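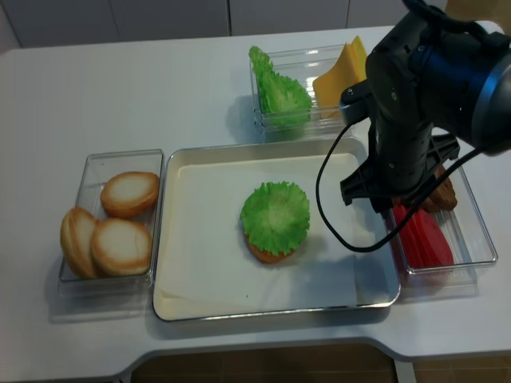
开放日上的汉堡装配演示,想在自己车间复现,求教节拍和夹爪问题

Josué Siqueira 发表于 2021年9月8日

上周去了Anbridge的开放日,看了他们的食品装配工位。单臂,二指夹爪,中间一个不锈钢托盘垫白纸,三个透明塑料盒供料:左边面包,后面生菜和奶酪片,右边番茄片和肉饼。任务是按顺序叠一个汉堡。

讲解员说单个汉堡的平均用时是58秒,连续做40个,其中5个需要人工介入。我追问介入的原因,他只说多数出在奶酪片和番茄片上,没有给明细。

我这边的条件:Rezende的六轴臂,负载够用,二指平行夹爪,没有吸盘,也没有力传感器。想在一月之前搭一个类似的台子,给客户看。

几个地方没弄明白:

一、奶酪片是立着放的,和生菜共用一个盒子。立放是为了夹取,还是只为了省地方?

二、肉饼上面放生菜以后,下层基本被遮住,从上方看肉饼的边,只剩很薄的一圈。下一层的放置位置以什么为基准?

三、夹爪的线缆是外走的,在手腕旁边垂下来一个大弧,最低处离托盘边沿很近。这样走线有没有问题?

四、托盘里的白纸只是垫着,没看到压边。放料的时候纸会不会跟着移动?

现场不让靠近,参数也没有发资料。有做过类似工位的请指点。

Ourania Karamanlidis

按顺序回。

一、立放对二指夹爪有利。平放的片料厚度方向朝上,手指插不进去,只能夹两侧边,一夹就拱。立放时手指从上方分别进到片的两面,夹的是厚度方向。代价是片与片之间会粘,一次带出两片很常见。我们的做法是片间加隔纸,每次夹取后用腕部相机看一次侧面厚度,超过阈值就退回重夹。和生菜共用一个盒子我不推荐,生菜叶子会倒过来盖住第一片奶酪,盒子中间至少加一块隔板。

二、不要用生菜的轮廓做基准。叶片边缘是卷的,每片形状都不同,中心算出来会偏。应该在放肉饼那一步把肉饼中心记下来,后面各层都往这个坐标放。放完生菜再拍一次,只用来判断有没有滑落,不参与定位。前提是堆叠在过程中没有被碰动,所以放料后手指先垂直抬起,再水平移动。

三、演示可以,长期运行不行。弧留得大,是为了腕部旋转时有余量,但下垂的部分会扫到盒沿,也会蹭到食材。建议沿小臂加两个固定点,余量收在腕部背侧,然后把第六轴的转角在程序里限到实际需要的范围。走完一遍极限姿态再定扎带位置,先扎后试容易把接头拉松。

四、会移动,尤其是手指张开时碰到纸面的情况。纸裁得比盘底略小,四角用食品级双面胶点一下。放置高度要逐层累加,第一层的高度标定时把纸垫上再做。

58秒这个数不用太在意,要先问清楚从哪一步开始计时,有没有包括换托盘。

Mekus_39

我也去看了,感觉就是摆拍级别的东西。买Perkwood的软体夹爪,番茄和肉饼都能抓,别用硬指。奶酪用吸盘。

Josué Siqueira

感谢。隔纸和记录肉饼中心这两条先试。

软体夹爪查过了,手指太宽,我这边的盒子进不去,换盒子又要重新排布台面。吸盘需要接气源,展台那边没有,暂时不考虑。

再补一个问题:番茄片是叠成扇形放的,片与片有重叠。这种情况是从最上面一片的露出边夹,还是改成立放更稳?

Ourania Karamanlidis

番茄改立放意义不大,片软,立不住,出水以后会整摞滑倒。保持扇形,从最上面一片开始取,一指贴着片的下表面斜插进去,插入角小一点,夹持力调到最低档再往上加。指面贴一层带细纹的硅胶,光面金属夹湿的番茄基本抓不住。肉饼没有这个问题,直接夹两侧,开口留够就行。

没有力传感器的话,可以读夹爪的电机电流做粗略判断,空夹和夹到料的差别能看出来,但番茄和奶酪片的电流差很小,不要拿它来分辨有没有夹到两片。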